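From: Kha Văn
Date: 2024-06-06
To: sim-tools list
Subject: Re: Isine scene pack, evaluation license

On the list, the Nkosi group wrote:

> We are looking at the Isine household pack for tabletop and floor-level
> pick tasks. The vendor page gives 1,819 objects and a per-seat license.
> Before we ask for a quote: does anyone have load times, and are the
> collision meshes usable as shipped? We were burned by the Faltby pack,
> where every cup was a solid convex hull and nothing could be put in it.
> Also interested in whether the floor items can be grasped at all with a
> parallel gripper.

We had the evaluation license through May and ran it against our usual set of fetch-and-place episodes. Notes follow in the order you asked.

Load times. A two-room layout with furniture and small objects loads in 4 seconds on our workstation with the asset cache warm. The first load after install takes 60 seconds, most of it spent on texture conversion. The converted textures are written to the user cache directory and are not shared between accounts, so on a multi-user machine every account pays for the conversion once. There is an environment variable to point the cache elsewhere. It is documented in the release notes and missing from the manual.

Collision meshes. Better than Faltby. Cups, bowls and open boxes ship with a convex decomposition, and we could drop small items into all of the bowls we tried. Wheeled objects are more mixed. Some have real wheel joints and some are a single rigid body with wheels drawn on. The object index has a field called "articulated" that is supposed to tell you which. It was wrong for several entries we opened by hand, so check the joint tree yourself before you build a pushing task on it.

Floor items. Flat objects are the weak point. The default contact margin is larger than it should be for anything low, and the gripper reports contact before the fingers reach the object. Reducing the margin fixes this but slows the solver, and you then need a shorter time step to keep thin objects from sinking into the floor. We ended up with a per-object override for anything lying flat. The override file survives a pack update — we checked, as the Sodengate pack used to wipe it.

Randomization. We ran 1,000 resets with the layout fixed and only the target position sampled. The sampler respects furniture footprints but ignores handles and other thin parts that stick out, so a target can be placed under a handle or touching it. For a grasp benchmark you will want your own rejection test. Ours is a plain distance check against the full visual mesh and adds very little to the reset.

Rendering. Adequate. Reflective surfaces are handled with a cheap approximation, and glass is the least convincing material in the pack. If your policy depends on transparent objects I would look elsewhere. Wall and floor colors can be swapped per room through the layout file, and we used that for visual variation without touching the lighting.

One of the layouts from the fetch set, with the low target on the floor near the wagon:
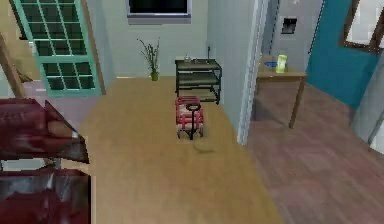
The Nkosi group replied off-list, and agreed to have it repeated here, that the contact margin is a bigger concern for them than the wheels, and that they would want to know whether the override can be set by object category or only by object name. With a catalog of that size they don't want to maintain a list by hand.

By name only, in the version we had. We generate the file with a short script that reads the bounding boxes and writes an entry for everything under a height threshold. I can post it if there is interest; it has no dependencies beyond the pack's own Python bindings.

On licensing, the evaluation terms allow publishing success rates but not redistribution of the layouts, including modified ones. The paid seat seems to have the same restriction. Ask for that clause in writing if you plan to release a benchmark, and ask whether a layout file without the meshes counts as redistribution. We sent that question to Isine in May and have no answer yet.

Kha Văn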